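Robot Learning from People, Unit 6
Learning to Hold On: Grasp and Handover of Curved Panels
Notes by Lindiwe Naidoo, revised 3/22/20

Reading before class: the Vaneck report, chapters on contact and compliance. Skim the rest if you like, but come with the contact chapter fresh in your head.

1. Why panels are such a good problem

Last unit we picked up blocks, and blocks are kind. They have flat sides, they stay put, and the hand can be off by a finger's width and still come away with something. A curved panel forgives far less! It rocks when you press one end. Its edge is thin, so the fingers have to get around it at a good angle, and the far end swings a long way for a tiny turn of the wrist. I love this task because every weak spot in a policy shows up within the first few tries.

The method we follow is learning from demonstration. A person drives the arm and hand through the task, we record joint positions, finger positions and camera views together, and a network is trained to predict the next short chunk of motion from what the cameras see. The Björklund variant, our main one in this unit, predicts the wrist and finger motion jointly. Keep an eye on the contact phase, when the fingers come down on the end of the panel and the surface starts pushing back.
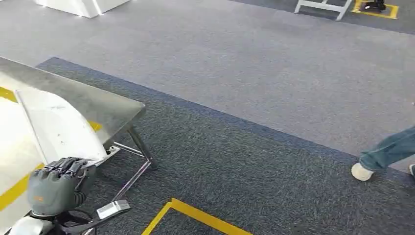
Why not simply plan the grasp from a model of the panel?
Planning works nicely when the shape and position are known well, but a small error in either one puts the fingertips above the edge or jams them into the table, and a policy trained on demonstrations has seen people correct for exactly those errors.

2. The data

Our training set has 127 demonstrations. Of these, 40 are what I call recoveries: the operator starts from a poor hand position on purpose and works back to a good one. Please don't skip over them when you look through the set. They look messy, and they're the most useful part of it – without them the policy only knows what to do when all is going well.

Two habits for your own recordings:
Start from a different arm position each time, including a few awkward ones.
Don't pause in the air to think. The network learns the pause too (ask last year's group how long their robot spent thinking).

3. Training and the main result

We train two versions. Salex is the plain one and predicts one step at a time. Dirkance predicts chunks and blends the overlapping ones. Both see the same demonstrations and the same cameras, so any difference comes from the way they predict.

The plain version tends to dither near contact. It closes the fingers a little, sees a picture close to one from before the closing, and opens them again. The chunked version commits. Run the two replays side by side in lab and the difference jumps out at you, even before you look at any scores! The price is slower reaction: if the panel slips in the middle of a chunk, the arm carries on for a moment as if it were still there.

Training takes almost 900 passes over the data. The loss goes flat long before that, but the finger motion keeps getting better, so don't stop on the loss curve alone. Save checkpoints and test them on the arm.

4. Sharing the load with a person

Now the part I've been looking forward to. With a person at one end of the panel and the hand at the other, the object becomes a channel between them. A pull at the far end shows up in the robot's fingers and wrist, and a good policy gives way a little. A stiff one fights, and you feel it right away in your own hand.

Think about what the wrist camera gets from this. It sees the fingers, the panel and the partner all at once, so the person's grip can become part of the input. Cover the partner's side of the view during training and compare what the arm does when the person shifts their hold.
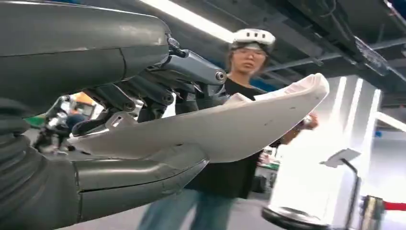

5. Lab work for April

Work in pairs. Train both versions on the full set, then again with the recoveries taken out, and test all of them from the same starting positions. Write down every failure in plain words ("fingers closed above the edge") before you give it a category.

Hand in your failure log, the loss curves and one page on this question: at what point in the motion did the chunked policy stop listening, and how would you change the chunk length to fix it?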